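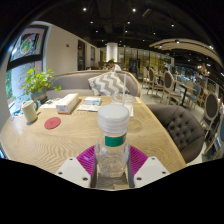 Vol. 4, No. 2, p. 80

Screw cap

A screw cap, also called a screw lid or a twist cap, is a closure that is fastened to the neck of a bottle, jar or tube by turning it. The inside of the cap carries a thread, and this thread fits with another thread on the outside of the neck. When the cap is turned clockwise, it moves down until its top, or a liner placed under its top, presses against the rim of the container. The pressure makes the seal. Most screw caps are opened by turning in the opposite direction.

Parts

The flat or domed upper part of the cap is called the top panel, and the wall around it is called the skirt. Many skirts have ridges, which in most designs run up and down and give the fingers a better hold. Ridges that go around the skirt are also found, mainly on wider lids, and there they are often a matter of appearance. The part of the container that receives the cap is known as the finish. This word comes from the time of hand-made glass, when the neck was the last part of the bottle to be completed.

The liner is a thin disc of foam, paper, rubber or soft plastic. Caps without a separate liner usually have a small ring molded under the top panel – it enters the mouth of the bottle like a plug and does the same work.

Materials

Older caps were made of metal, most often zinc or tin-plated steel. Aluminum is common today for wine and spirits. For food, medicine and household products the usual materials are polypropylene and polyethylene. Polypropylene is the stiffer of the two and keeps its thread well after many openings. Polyethylene is softer and is chosen when the cap must also bend, for example in a lid with a hinge. Both can be colored, or left without color, in which case the cap looks milky and lets some light through.

History

Threaded closures for jars became widely known in the second half of the nineteenth century, when they were used for preserving fruit and vegetables at home. Early threads were irregular, and a cap from one glassworks often did not fit the jar of another. Common dimensions were agreed on only later, when bottles were already being made by machine.

The change came to small producers more slowly. The Nikow glassworks continued to supply bottles for cork until its last owner bought a threading mold, and its neighbor Hovland made both kinds side by side for 9 years. Agnes Wallin, in her study of the Hovland order books, shows that pharmacies were the first customers to ask for the thread, and dairies the last.

Sizes

A screw cap is described by two values. The first is the outer diameter of the thread on the neck, given in millimeters. The second is a number for the style of the finish, which tells the height of the neck and how many turns the thread makes. Two caps with the same diameter but a different style can look equal and still leak when they are exchanged.

Labels and seals

A paper or plastic band may be placed over the joint between cap and neck, so that it tears at the first opening. Other containers carry a label only on the neck, below the cap, and this label does not act as a seal. Adoración Echevarría proposed to keep separate words for the two, "seal band" and "neck label", but in trade catalogs they are still mixed.

See also

Bung
Crown cork
Jar
Stopper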